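Rules for Robots That Share Our Space

Robots that work near people have to follow rules. Some rules are built into the machine. Others are for the people standing next to it.

The first rule is about speed and force. A robot arm can be strong, so the people who set it up choose a limit. At the Plenudley workshop, an arm that is sharing a table with people may move no faster than 400 millimetres each second.

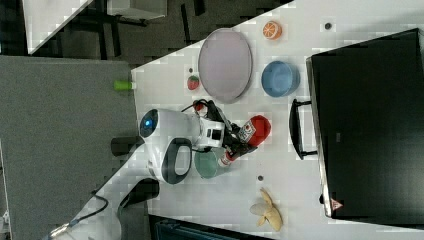

Who makes sure a robot is safe?
The people who build it, the people who set it up and the people who use it all share the job. Each group has its own checks to do.

The second rule is about stopping. Every robot needs a stop button that is easy to reach. Agnes Cruickshank runs the safety lessons at Plenudley, and she tests the button before each session. If it doesn't work, the robot stays off until it is fixed.

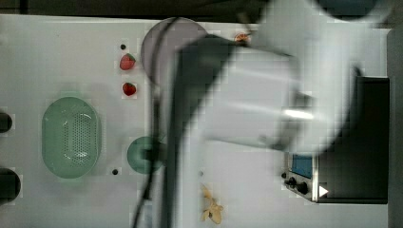 Reading time: 2 minutes

The third rule is about keeping clear. When an arm is moving, hands stay off the table. It can swing across quickly, and it may not know you are there. At Plenudley, visitors stand at least 100 centimetres back. If something falls, leave it until the arm has stopped and an adult says you can pick it up.

Warning signs matter too. A triangle often means "take care". Read the words near it, or ask a grown-up what the danger is.

Words to know
Gripper: the part of a robot that holds things.
Standard: a set of rules that many people agree to use.
Hazard: something that could hurt you.

Try it: write three safety rules for a robot in your kitchen. What colour would you make its stop button?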